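Tableware Gallery: Bowls and Plates for the Plain Table

Zurkstead Kitchen Notes, section 4

This page collects notes on the everyday pieces used in the Zurkstead dining room and test kitchen. The set was put together over one winter and has been added to since, mostly to replace breakage. Entries give the name we use for the piece, its main dimensions where they matter, and one or two remarks on use and care. Stock numbers are from the house list and are not maker's numbers.

All dimensions are outside dimensions, taken across the rim with a flat rule. Heights are taken from the table to the highest point of the rim. Glaze colors are named by eye in daylight near noon. Under the evening lamps the greens turn gray and the whites turn yellow, so color matching is done before the lamps go on.

General remarks on the table surface

A matte top in a muted color is the best ground for glazed ware. Gloss on gloss produces two sets of highlights, and the rim line becomes hard to read. A taupe or warm gray top keeps the outline of a white bowl clear on all sides, including the shaded side, where the shadow does most of the work. Patterned cloths were tried and dropped. Grain is less of a problem, but a strongly figured board competes with any piece that has a decorated edge.

The tops are wiped with a damp cloth and dried at once. Wax is not used, as it leaves a sheen in patches and picks up rings from the foot of every bowl.

Bowls and greens

White remains the standard for anything leafy. The color of the leaf reads correctly against it, and yellowing at the veins or browning at a ruffled edge shows up early. A broad rim also gives the thumb somewhere to go when the bowl is passed across the table.
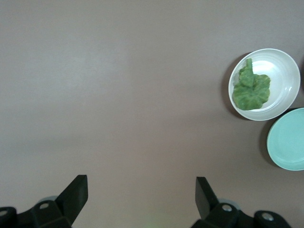

Pale green is the second color in the set and is used for plates only. Guvero supplied the first batch under the name Mint, and the replacements from Nogueira are close enough that the two can be stacked together. Side by side, the Nogueira glaze is slightly bluer. The difference shows on the flat center more than on the rim, and it disappears once there is food on the plate.

Placement

The usual layout puts the bowl above the plate, with the two rims nearly touching. This saves depth on the narrow tables and keeps the serving path short. On the wide tables the pieces can be moved farther apart, but a gap the width of a hand looks accidental and collects crumbs. Either set the pieces close or separate them fully.

Bowls are filled to one side when a dressing or dip will be added later. The open side takes the liquid, and the leaves stay crisp until they are turned over. For a plain salad the leaves go in the middle.

Item notes

Stock 114. Bowl, white, round. General serving bowl for salads, cut fruit and bread. Glaze is glossy inside and out. Check the rim for chips by running a dry fingertip around it; small chips are easier to feel than to see. Retire any bowl with a chip on the inner edge.

Stock 200. Plate, pale green. Raised ring between rim and center. The ring holds thin sauces well, but it traps starch, and a flat sponge will pass straight over it. Use a brush on the ring and the sponge on the rest.

Stock 331. Dip cup, white. Diameter 3 in., height 1 1/2 in. Stacks poorly above four. Store upside down on a folded towel.

Stock 3881. Platter, oval, from the Cloditz series. Too long for the lower rack of the dishwasher and washed by hand. The number comes from the older list and was kept to avoid relabeling the shelf.

Care

Glazed ware should not go from the refrigerator to a hot oven. Fine crazing in the glaze is the usual result, and it stains within weeks if the piece is used for tea, beets or tomato. Gray marks left by forks and knives are metal deposits on top of the glaze – a paste of baking soda and water takes most of them off. Steel wool does more harm than the marks.

Stack plates with a paper round between each pair if the foot is unglazed. Bowls are stacked in short columns, never with plates on top. The bottom bowl in a column sees the least use, so rotate the stack each time clean pieces are put away.

Revision note

The Cloditz entry was revised in December after the platter was remeasured. Its previous length was taken along the inside of the rim and has been removed from this page. The new figure will be added when the remaining platters have been checked against the same rule.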